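News from the Vornberg allotment gardens

Dear gardeners,

The waiting list for plots is now closed until September. We have 33 names on it, and Lorna Sutherland will write to each person before the end of the summer. Please do not ask her at the gate, she does not carry the list with her.
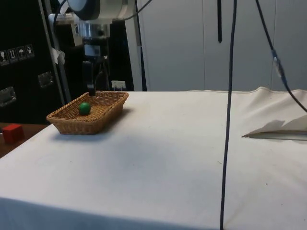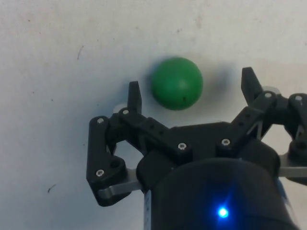 A wicker basket on a white cloth (first photo) and a green ball (second photo).

The new water tank behind the tool shed holds 700 liters and may be used by everybody. Please close the tap fully after use – it needs a half turn more than the old one. Watering cans stay on the hooks and should not go home with you.

Svenja Engelhardt has offered again to share her tomato seedlings. She has three kinds this year, two of them good for pots. If you would like some, bring your own small containers to plot 90 after five in the afternoon. She asks for no money, but she is happy to get onion sets or strawberry runners in return.

The path on the north side is still soft after the drainage work. Wheelbarrows should take the longer way past the compost until the gravel is delivered. Baltasar Zúñiga has the key for the lower gate, in case you expect a delivery by car.

One green watering hose and a pair of gloves were left on the bench near the pear trees. They are in the shed, on the left shelf.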